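Notes on the Care of a Butcher-Block Tabletop

The following entry concerns the large worktable at Zisanstead, whose surface was refinished in October. Several readers have written to request particulars, and they are set out below for general use.

The top was purchased from Farías as an unfinished blank. It is composed of narrow strips of wood glued edge to edge, and the variation in color between strips was one of the principal grounds for its selection. Constanza Cáceres had recommended a painted surface. Her advice was considered and respectfully declined.

Sanding was carried out by hand, always along the strips. Two coats of oil were then applied with a cotton cloth, with 26 hours allowed between them. Excess oil should be wiped away promptly - a neglected patch becomes sticky and must be sanded again, as was the case with one corner of this table.

For daily care, a damp cloth is sufficient. Standing water should not be permitted, and cleaning sprays are not advised.

Small items are best kept in clear containers. The grain remains visible through the bottom, and the contents may be checked without lifting a lid.
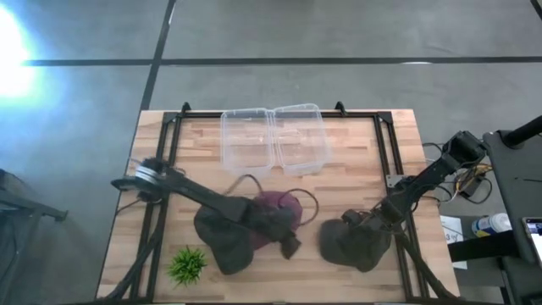
The tabletop at Zisanstead, with two clear containers side by side.

A second table, intended for the room at Wenunden, has been ordered in the same wood. Dardo Ocampo has asked that its edges be rounded, and the request has been passed to the supplier.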